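HILTMONT CAMPAIGN NEWS - Fleet and Ground Forces

Refit of the Lasell class, and what it means for your roster

Right, quick one before the turn deadline. Lots of mail about the Lasell walkers after last turn so I'm putting it all in one place. If you only play navy you can skip to the bottom.

As of this turn the Lasell Mk II is out of front line service with the Hiltmont Guard. Has been coming for ages. The hull was always fine, the trouble was the power plant, which was written up back when we still used the old heat rules and never got converted properly. Anyone who fought at Warraich Crossing will remember three of them shutting down in the river on the first morning. Gerardo D'Amico's whole left flank, that was. He has mostly forgiven me.

Replacement is the Grusel. Stats are final now, please stop using the draft sheet from April, it had the armour wrong and the wrong cost.

Grusel Heavy Walker
Crew: two (pilot, gunner)
Weight: 50 tonnes
Points cost: 636
Front armour 9, sides 6, rear 4
Move: 8 open ground, 5 rough, 2 wading
Main gun: long rail cannon, one shot per turn, no fire on the move
Secondary: twin repeaters in the chest, full arc forward only
Heat: standard table, no special rules. Really.

The Lasell Mk II stays at 518 points for anyone who wants to keep theirs. You can still field them as militia or as colonial garrison, and the Warraich side may buy them second hand starting next turn at the normal surplus rate. They can't be upgraded to Grusel standard. Asked and answered, the leg joints are different and I'm not writing a conversion table.

Why the points went up from the draft: over 600 felt steep to me as well, but Morena Galli ran the thing against her own Warraich list a few times and it walked through everything at 580-ish. Rear armour dropped by one too. If you get behind a Grusel it should be a bad day for the Grusel.

Background for those who like it (the rest can skim). The Grusel yards are on the south side of Hiltmont harbour, where the ore barges used to tie up. The design began as a salvage walker, for pulling wrecks off the reef, and that's where the wide feet and the big winch housing on the back come from. The Guard took the first batch without telling the Assembly, the Assembly found out from a newspaper, and there was a row about it that cost the Defence Minister his job. You may have seen his letter in the last issue. The winch is still there on the Guard version and it does work, so yes, you can tow a disabled walker off the table. Both units move at 2 and neither can shoot. Pilot's nickname for it is the Tug. Gunners call it something else.

Colours. The Guard paint theirs harbour grey with a white shoulder, Second Battalion has a white band on the left leg as well. Warraich captured machines get their grey left alone and a rust red stripe slapped over the battalion number. You can paint yours however you want, I won't be checking, but at the big table please keep the shoulder right so we can tell whose is whose from the far end.

A few rulings while I'm here:

Wading counts as rough for the gunner but not for the pilot. Don't ask, it came out of the Crossing game and it works.

Smoke lasts two turns, same for everybody, incluidng the militia.

A Grusel can't ride in the old drop barges. Too heavy. The new barge sheet will be in the next issue if I get it finished.

Repeaters versus infantry in buildings - use the modifier on page four, not the one on page nine. Page nine is a leftover and will come out.

Moves for the next turn are due 20th November, end of day. Late orders mean your units hold where they are, same as always. Gerardo is taking orders for Hiltmont, Morena for Warraich, and if you're one of the free captains send them to me direct. Put your callsign at the top please, I had four sheets last time with no name on them adn had to go by the handwriting.

Navy people: nothing for you this time, sorry. The squadron lists are half done. The blockade is still on and coal is still rationed. Somebody wants to know if the Grusel can be used as a harbour crane. Probably? Write me up a sheet and we'll talk.

More on the barges next issue.
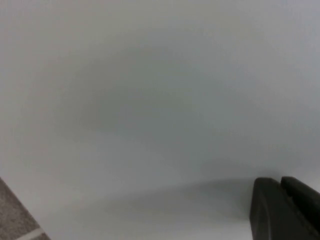

Shades of grey.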